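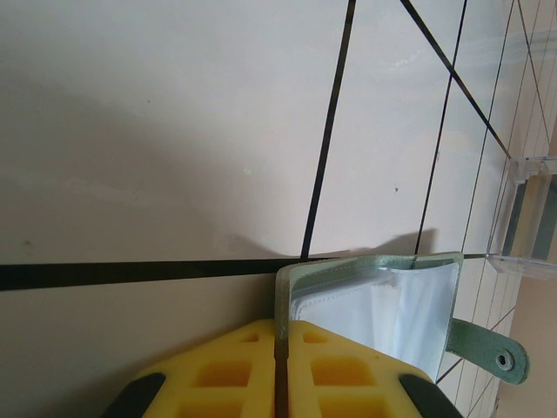 Civora has begun the second stage of its work to gather handling examples for a learning system, the company confirmed this week. The work is being carried out at its premises in Zaltatitz under the project name Mavness and is expected to continue until the end of May.

The project concerns small personal items of the kind handed in at lost property desks and service counters: card holders, thin plastic cards, lids and small boxes. Such items bend, slide or reflect light, and have proved difficult for systems trained mainly on rigid parts. In the first stage, completed during the winter, operators recorded 1040 examples using a single arm. The second stage uses two arms working over a shared surface, so that one may hold an item while the other places or opens something beside it.

Each example consists of one attempt at one task, guided by an operator from start to finish. The arms carry small cameras close to the gripper, and a further camera records the whole cell. Operators work in pairs and change places every 60 minutes. Attempts in which an item is dropped are kept and labelled as such – the earlier practice of deleting them was ended after the first stage.

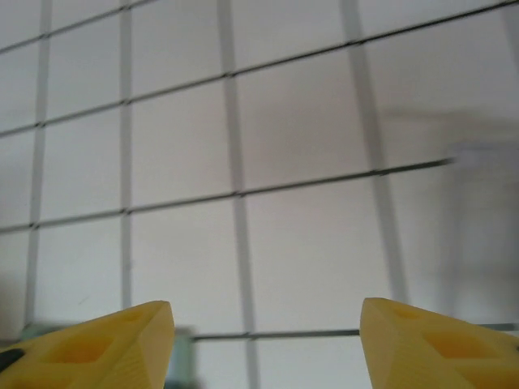
View from a gripper camera over the work surface in Zaltatitz.

Civora has set a target of up to 100 accepted examples for each task. There are six tasks in the present stage, among them lifting a card holder by its spine and moving a flat item from one side of the cell to the other. An example is accepted once a second operator has viewed the recordings and confirmed that the task label, the start point and the end point are correct.

Ehab Ouali, who leads the project, said that the pace of recording had been kept deliberately modest. "We would sooner have a smaller collection in which every label can be trusted," he said. He added that the position of each item is changed between attempts, and that operators are asked to vary their approach to it.

The recordings will be passed to Naciri, which is responsible for training the system and will report on its first results in the summer. Part of the collection will be held back from training and used only for testing.
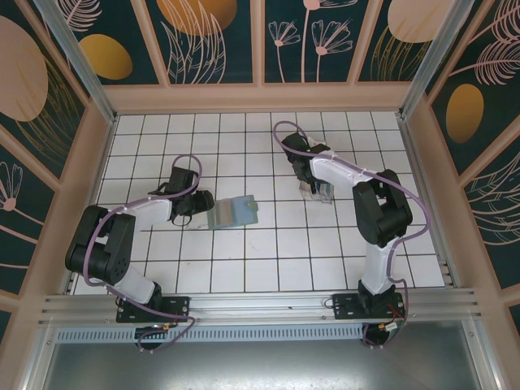 Naciri, for its part, asked that the two-arm examples include more pauses and corrections, saying that recordings made by practised operators were often too smooth to teach a system how to recover from a poor grip. Civora has agreed to the request, and newly trained operators will join the rota from Saturday.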